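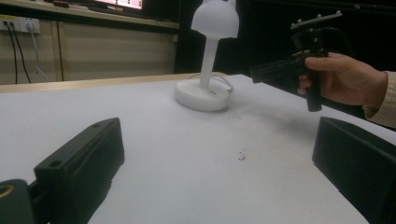
Task lighting is the subject of the fourth unit of Interior Practice I, and it is treated separately from general room lighting for the remainder of the course. A task light serves one surface and one person at a time, and its quality is judged at the surface. The lamp considered first is of the plainest type: a domed shade, a thick cylindrical stem and a wide, low, round base, all in white, standing on a white tabletop. Students should note the pale cable curving behind the base and the faint shadow the base leaves on the table, as both are taken up below.

## 4.1 Terms used in this unit

**Shade.** The part that encloses the light source and controls where the light goes. An opaque shade sends light downward and upward only. A translucent shade also passes light through its sides, so that the shade becomes a soft light source in its own right.

**Stem.** The part that fixes the height of the shade. A fixed stem cannot be adjusted, and the lamp must therefore be matched to the furniture.

**Base.** The part that carries the weight. A low, wide base is stable but occupies working area. This loss is to be included in every desk plan submitted for the course.

**Illuminance.** The light arriving at a surface, measured in lux. The brightness of the lamp itself is a different quantity and is covered in Unit 6.

## 4.2 Working levels

For the studio exercises, two levels are used. General desk work is planned at 300 lux on the tabletop. Fine work, such as hand drafting, sample matching and mending, is planned at 700 lux. These are course values, chosen to make the exercises comparable between groups. Students preparing plans for a real client must consult the standard that applies to the building.

Readings are taken with the meter lying flat on the surface. The person taking the reading must stand back from the table, as a sleeve or forearm across the light will lower the result.

## 4.3 Surface and finish

A white matte tabletop returns a good deal of light to the room and spreads it evenly. It makes a small lamp seem more generous than it is. A dark top under the same lamp gives the same meter reading and yet looks noticeably dimmer to most people - a point that regularly causes confusion in the first written assignment.

Gloss finishes reflect an image of the shade toward the user. Where a client insists on a gloss top, the lamp should be moved to the side until the reflection is no longer visible from the seated position.

Shadows on a pale surface are easy to see and should be recorded. A soft edge generally indicates a large or diffused source. A hard edge indicates a small one. Where a room has several sources, each shadow is to be drawn on the plan with an arrow showing its direction.

## 4.4 Placement

1. Establish the seated position and the writing hand of the user.
2. Place the lamp on the side opposite the writing hand, toward the back of the table.
3. Check that the source cannot be seen under the rim of the shade from the seated position.
4. Lead the cable behind the base and off the back of the table. It must not cross the working area.
5. Confirm that any switch can be reached without leaning over the work.

Step 3 is the one most often omitted. In last year's Grallside reading room plans, the shades were set well above eye level, and the drawings had to be returned for correction.

## 4.5 Studio exercise

Students work in pairs. Each pair will be issued one table lamp, one meter and a printed grid. The grid has 9 points, and a reading is to be entered for each. The exercise is then repeated with the dark cloth laid over the tabletop, leaving the lamp in the same position. Both grids are to be submitted with a paragraph of comment.

Equipment is signed out from Myrtle Delacroix at the Sillano studio and must be returned by noon on Saturday. Lamps are to be switched off and allowed to cool before they are packed.

## 4.6 Reading

- Cui, Qiuyue. *Course Reader*, chapter 2, "Light at the Table."
- Handout on the Jolletov apartment, section on desks and shelving.

Questions on the reading should be brought to the next seminar.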